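Chapter 11
Rules for Small Robot Arms in Shared Rooms

Damilola Sani and Nuria Mersha

A small arm built from hobby servos can pinch a finger, pull a cable loose or knock a load onto the floor. Many workplaces leave these arms out of their safety rules on account of their size. This chapter treats them as machines, and asks for the same three records that a larger cell would need: a reach drawing, a cable plan and a task sheet.

The reach drawing comes first. It shows every point the gripper can get to, with any doors in the work area drawn fully open. At Nellau, the first drawing was made with the doors shut and had to be redone in March. The cable plan shows where each lead runs when the arm is folded and when it is stretched out - the two are seldom the same.
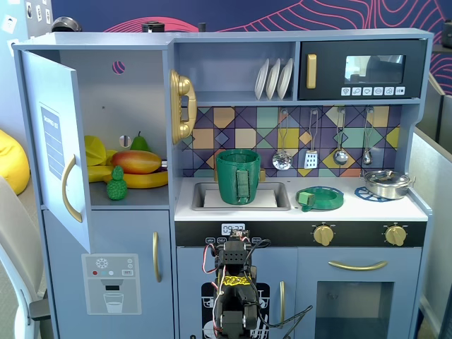
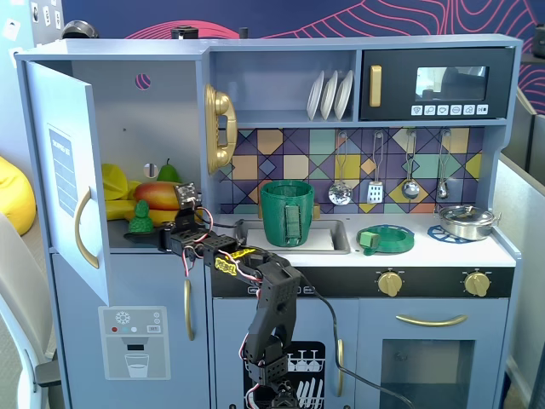

Toy kitchen with the refrigerator door open. The arm is low in front of the dishwasher door in the first view and reaches into the refrigerator in the second.

11.1 What the task sheet must say

The task sheet names the objects to be handled, the surfaces they may be placed on and the person who can stop the work. It also gives a rest position for the arm. Write it in plain words, so that a visitor to the room can follow it. The Haditz sheet, used through the rest of this book, fits on 2 pages.

A new sheet is needed whenever an object, a shelf or a gripper is changed. A change of colour alone does not count.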